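Went to the free Adwood lunchtime gig in the park on Sunday. The one everybody has been posting about. I have thoughts and there are a few of them, so mute me now if you like.

First, "secret set". It was on the radio, it was on a banner across the footbridge, and the bakery had a sign in the window. My neighbour knew, and my neighbour listens to cricket and nothing else.

Second, "intimate". I asked the bloke on the gate how many wristbands they'd given out and he said 496. That's a decent crowd for a patch of grass next to a duck pond. I wouldn't call it intimate unless you were trying to get past someone holding a pram and a tray of chips.

The band was Stetsiuk. If you haven't heard them, picture two guitars, a violin put through far too many pedals, and a drummer who stands up. I saw them in April in the back room of a pub and they were terrific. So I went in wanting to like it, whatever my replies are about to claim.

Doors (there were no doors, it's a park) at 10. First note was well after that. In between we got a man with a headset telling us to make some noise for the sponsor. I have never in my life wanted to make noise for a sponsor.

The sponsor was Ploro, who do a ticketing app. You needed the app to get into a free show. You needed an account to use the app. It wanted my birthday, my postcode and my "top 3 moods". I put tired, tired, and other.

My phone was on 87 per cent when I joined the queue and it died before the encore, so I've got some theories about what that app does in the background. No proof. Just theories.

OK, the music. Opener was the slow one off the new record and it got lost. Outdoor sound is hard, I know that, but if the violin is the whole point of the song then somebody on the desk needs to turn the violin up. From where I stood it was all kick drum and seagulls.

Second song, better. By the fourth they'd sorted the mix and for a good stretch I forgot to be annoyed. The singer dropped the mic stand back and did a verse with just the drummer behind her, and people did stop talking. Well, most people. There was a couple near me discussing grout.

Then the chat between songs. "This is such a special place for us." They'd never played there! They said so two songs later! Pick one.

And the big announcement, which was a "listening experience" in partnership with Ploro. As far as I could follow, you pay monthly and the app guesses which Stetsiuk song you want to hear. I already have a way of knowing which song I want to hear.

A few people have told me I'm being harsh because it was free. Was it though? They've got my email, my postcode and my moods. I've had four messages from them since Sunday and one had a countdown timer in it.

Food, because someone always asks. Coffee cart had a queue so long I gave up. Had a lamb roll from the van by the toilets and it was very good, best thing on the bill until about song four.

Merch: shirts, totes, and a "park edition" of the record that has the same songs in the same order in a green sleeve. I asked what was different about it. "The green," she said. Fair enough, at least she was straight with me. Didn't buy it.
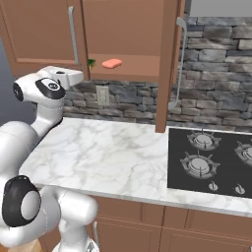
White robotic arm beside a kitchen counter. Computer render.

Support act was Drimetti, by the way, and I haven't seen a single post about them. One person, one keyboard, a short set, no speech about the place being special. She played a waltz near the end that I've been humming since. If you left home late to skip the opener, you skipped the best bit.

The encore was a cover, and I won't say of what, since half of you will be cross and the other half will want a recording. I don't have a recording. See above re: phone.

Would I go again? Probably, for Drimetti in a small room, with a paper ticket and a mix where you can hear things. For Stetsiuk I'd wait till they're back indoors – they're a pub band and I mean that as praise.

Next Adwood show goes up on the app at lunchtime tomorrow, supposedly. They're calling that one secret as well. It's already on the footbridge.

Posted 25 September 2024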